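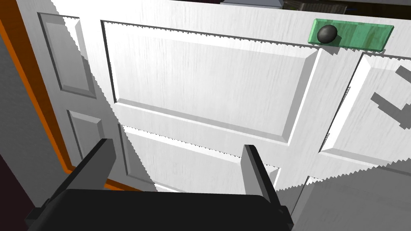 Porte blanche à panneaux, bandes d'ombre et de lumière.

Ce billet poursuit la réflexion engagée en janvier sur le choix d'un trépied de voyage. La partie précédente traitait des jambes et des matériaux ; la présente est consacrée à la rotule, dont le choix est souvent effectué en dernier, avec le budget restant. L'expérience acquise avec trois modèles conduit l'auteur de ces lignes à recommander l'ordre inverse.

Les trois rotules examinées sont la Craddock à friction réglable, la Praltley compacte et la Fullulach à trois axes. Elles ont été achetées dans le commerce, sans remise ni prêt de la part des fabricants. Toutes ont été montées sur le même trépied, avec le même boîtier et le même téléobjectif, soit un ensemble de 1 730 grammes mesuré sur une balance de cuisine.

Il convient de rappeler que la charge maximale annoncée par un fabricant ne renseigne guère sur la tenue réelle du cadrage. Cette valeur correspond généralement à un appareil posé à l'horizontale, centre de gravité à l'aplomb de la sphère. Dès que l'objectif est incliné, le couple exercé sur la rotule augmente et l'on constate un léger affaissement après le serrage. Ce phénomène, négligeable au grand-angle, devient gênant en macrophotographie, où il oblige à viser plus haut que le sujet et à attendre que l'ensemble se stabilise.
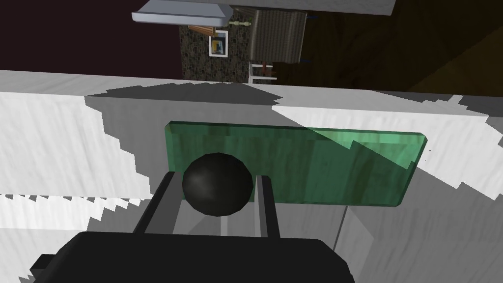
La Craddock se distingue précisément sur ce point. L'affaissement y est à peine perceptible, y compris avec l'objectif incliné vers le bas. La molette de friction, séparée de la molette de blocage, se règle une fois pour toutes en fonction du matériel employé. On regrettera en revanche la base panoramique, dont la graduation s'efface à l'usage et dont la vis de serrage est placée du même côté que la molette principale. Avec des gants, la confusion est fréquente.

La Praltley est la plus légère des trois et la moins coûteuse. Elle convient à un boîtier hybride équipé d'une focale fixe. Avec le téléobjectif, il a fallu serrer fortement pour obtenir un maintien acceptable, et le déblocage s'effectue alors d'un coup, ce qui impose de garder une main sur l'appareil. Le plateau fourni, au format usuel, s'est révélé compatible avec les deux autres modèles. Sa vis se manœuvre à l'aide d'une clé Allen de 4 millimètres qu'il est prudent d'emporter.

La Fullulach appartient à une autre catégorie. Ses trois axes indépendants permettent de corriger l'horizon sans modifier la composition verticale, avantage appréciable pour l'architecture et la reproduction de documents. Son encombrement la destine toutefois au travail en intérieur ou à proximité du véhicule. Les poignées se dévissent pour le transport, opération qui devient vite fastidieuse lorsque l'on change souvent d'emplacement.

Une sortie de deux jours à Buvville a permis de comparer les trois modèles en conditions ordinaires, par vent modéré. La méthode retenue était volontairement simple : une série de 15 vues par rotule, au 1/4 de seconde, avec retardateur et stabilisation désactivée. Les fichiers ont ensuite été examinés à pleine définition. La Craddock et la Fullulach ont donné des résultats équivalents. Avec la Praltley, neuf vues seulement présentaient une netteté satisfaisante, les autres laissant apparaître un léger dédoublement des contours.

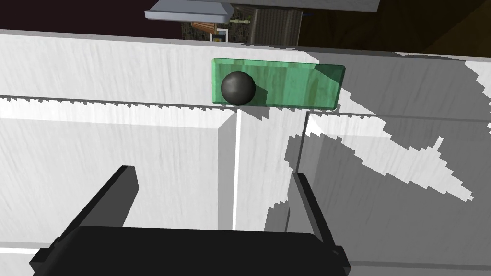
Ces résultats appellent une réserve. Le trépied employé comporte une colonne centrale qui avait été laissée en position basse ; une colonne déployée aurait sans doute réduit les écarts entre les modèles, en ajoutant à chacun d'eux ses propres vibrations. Il n'a pas été possible de reprendre la série dans cette configuration, la pluie étant revenue le second jour.

S'agissant de l'entretien, les notices sont peu loquaces. Un chiffon sec suffit dans la plupart des cas. Il est déconseillé de lubrifier la sphère d'une rotule ball, dont le maintien repose sur le frottement. Après une séance en bord de mer, un passage à l'eau douce des parties extérieures, suivi d'un séchage complet, limite la corrosion des vis. Les molettes doivent être desserrées avant le rangement.

Pour un usage polyvalent, la Craddock est donc le modèle conservé dans le sac de l'auteur. La Fullulach demeure sur le trépied lourd, à demeure dans le bureau. La Praltley a été cédée d'occasion à un photographe qui n'emploie que des focales courtes.

La question des plateaux en L, soulevée par plusieurs lecteurs dans les commentaires de la partie précédente, fera l'objet d'un billet distinct. Les personnes disposant d'un plateau adapté aux boîtiers munis d'une poignée d'alimentation sont invitées à en signaler la référence.

Publié le 20 juin 2026, rubrique Matériel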